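Nutov and Manninen Begin Joint Program to Teach Robots Computer Disassembly

KOSTENT, November – Nutov, an electronics recovery company, and Manninen, a developer of robot learning software, have begun a joint program to record examples of desktop computer disassembly for training robotic arms. The work is being carried out at the Nutov plant in Kostent and will continue for 18 months.

The program, named Masico, will collect 2000 recorded sessions in which a trained operator guides a robotic gripper through the removal of cables, drives and circuit boards. Each session is stored with the movements of the arm and the view from a small camera mounted close to the gripper. To date, 904 sessions have been completed and accepted.

"Used computers arrive in hundreds of layouts, and the cables rarely lie in the same place twice," said Kumiko Sugiyama, director of research at Manninen. "A fixed set of instructions does not cover that. The system must learn from many careful examples of people doing the job."

Cable work makes up the largest share of the sessions. Operators bring the fingertips in beside the drive bay, close them on a cable and guide it free of the parts around it. Attempts that fail are kept and labeled, so that the system also has a record of slips and missed grasps.

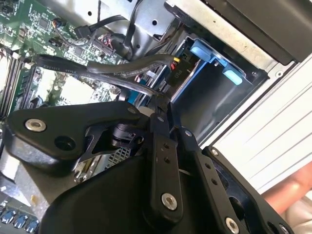 Operators and Training

Nutov has assigned 12 employees from its dismantling line to the program. All of them completed a two-week course before their first recorded session, and they rotate between recording and regular duties.

"Our staff know how hard to pull on a connector and when to stop," said Colm Flanagan, plant manager at Nutov. "We are pleased that this knowledge is the basis of the program."

Sessions are reviewed by a team led by Kendra Chan of Manninen before they are added to the training set. The first tests of a trained system on unfamiliar computer models will take place once the full set has been recorded.

Media inquiries may be directed to Rosário Caldeira, Communications Office, Nutov.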